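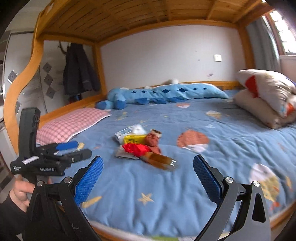

## 3.2 Bedding and Reported Sleep

The survey reached 469 households in Flerketau and Jarkel. Children aged 6 and older answered with a parent; the younger ones were reported by the parent only. In 27 households the diary was not returned, and we left these out.
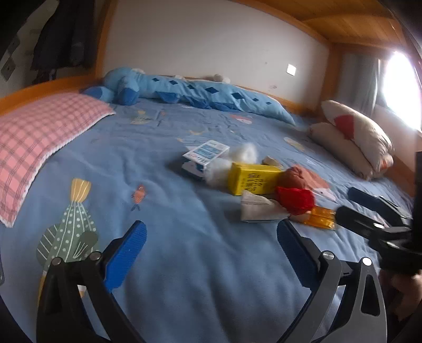 Choice of bedding was the item on which parents wrote the longest comments. Many of them told us that the child had selected the pattern alone, and that a change of pattern was refused for months. Animals were a frequent theme in Jarkel, and a sheet with sea creatures on slate blue, as in Figure 4, is typical of this group.

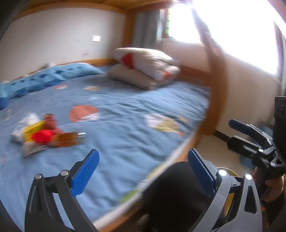 Bedtime was coded from the diary as the moment when the main light was turned off. This moment is not always easy to fix — some children read afterwards with a small lamp. The position of the switch was also coded. Where it is on the wall behind the bunk, as in the room with the planet sheet, we marked it as "bed side".

**Figure 4.** Bunk bed and printed sheets.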